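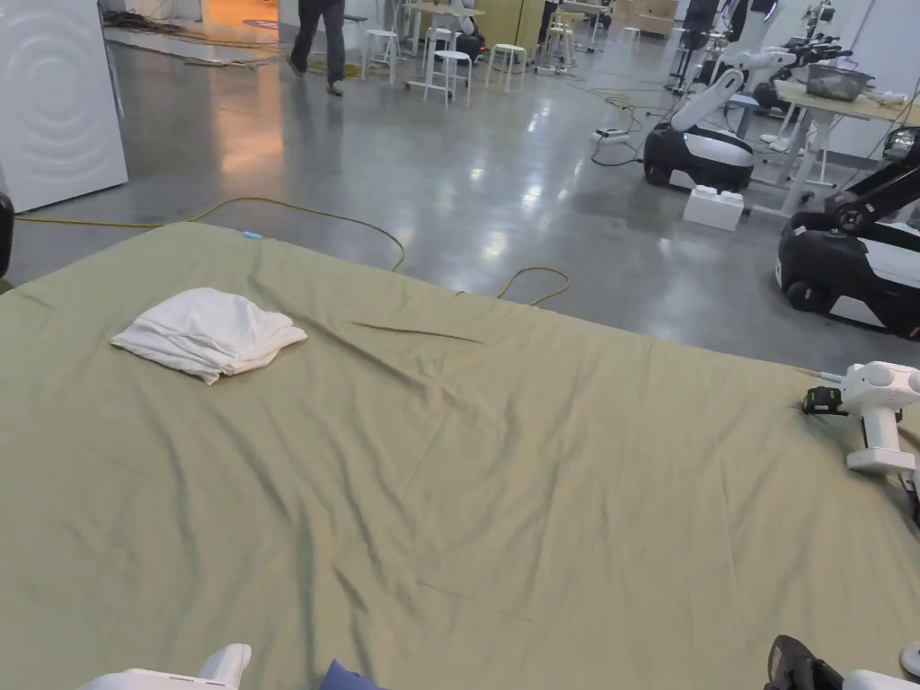
How long can cooked rice sit in a restaurant's walk-in before it has to go? Where I worked, 72 hours from the time on the label, and the label was usually missing.

I spent 22 months running the kitchen at Bisus, a lunch place with six tables and a catering side that paid for them. Our date labels were masking tape and a marker that lived in Cristóbal Godoy's apron. When Cristóbal was off, so was the marker. You'd open the fridge, find a tub that said "TUES" and stand there wondering which one.

Then the owner bought Terum, a label printer with a tablet attached. You tap "rice," it spits out a sticker, and when the time is up the tablet chirps at you. It chirped all through service. Wenceslao Montecinos put it in the dry store under a sack of flour, where it went on chirping, only with more bass.

I'll give it this much: by March we had a list of everything we'd thrown out, 719 entries, and a depressing share of them were rice. We'd been cooking the same big pot on Mondays as on Fridays for years – out of habit, as far as I can tell. We bought a smaller pot.

The tape is still in use for the staff meal. Old marker, new apron.

Posted July 19, 2022

Search this blog Go

Contact – © Lunch Shift Notes – Back to top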